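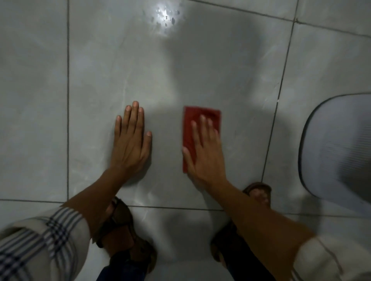
Klosterkirche Devden – Digitalisierung der Wandmalereien

von Wanpen Thaweesak · Mai
12 Kommentare · 349 mal geteilt

Die Klosterkirche Devden ist eine einschiffige Saalkirche mit halbrunder Apsis, gelegen am Nordhang oberhalb des Dorfes Erkska. Spätmittelalterlich, mehrfach umgebaut. Bekannt vor allem durch den Bilderzyklus im Chor und durch dessen Erfassung im Projekt Estov.

Geschichte
Ältester Teil ist die Apsis. Langhaus später nach Westen verlängert, Mauerwerk dort deutlich schwächer. Glockenstuhl abgegangen, Datum unbekannt. Die Malereien lagen lange unter Kalktünche – freigelegt wurden zuerst die Südwand, dann der Chorbogen. Die Nordwand ist bis heute nur in Teilen sichtbar.

Bildprogramm
In der Apsis thronender Christus, darunter Apostelreihe (drei Köpfe verloren). Am Chorbogen Verkündigung, auf beide Seiten verteilt. Südwand: Passionszyklus, von Ost nach West zu lesen. Die Stifterinschrift unter der Kreuzabnahme ist stark beschädigt, die Lesung des Namens umstritten. Zwei Malerhände werden unterschieden, manche Autoren nehmen eine dritte an.

Erfassung
Das Projekt Estov nahm den Innenraum mit 2.130 Einzelbildern auf und errechnete daraus ein texturiertes Modell. Auflösung im Chor höher als im Langhaus. Dazu kommen 100 Detailansichten unter Streiflicht, vor allem von Ritzungen und Tagwerkgrenzen. Die Metadaten sind zweisprachig angelegt; verzeichnet wurden 500 Datensätze, darunter auch ältere Schwarzweißabzüge aus dem Nachlass Trujillo. Deren Beschriftung ist lückenhaft und teils wiedersprüchlich, die Aufnahmeorte mussten einzeln am Bau abgeglichen werden.

Tonaufnahmen gehören ebenfalls zum Bestand: liturgische Gesänge, außerdem Gespräche mit Bewohnern aus Erkska über die Nutzung der Kirche. Transkripte liegen vor, Übersetzung noch unvolständig.

Zugang
Modell frei abrufbar, Rohdaten nur auf Anfrage. Kirche selbst verschlossen, Schlüssel im Pfarrhaus Erkska – vormittags.

Siehe auch: Wandmalerei, Photogrammetrie, Streiflicht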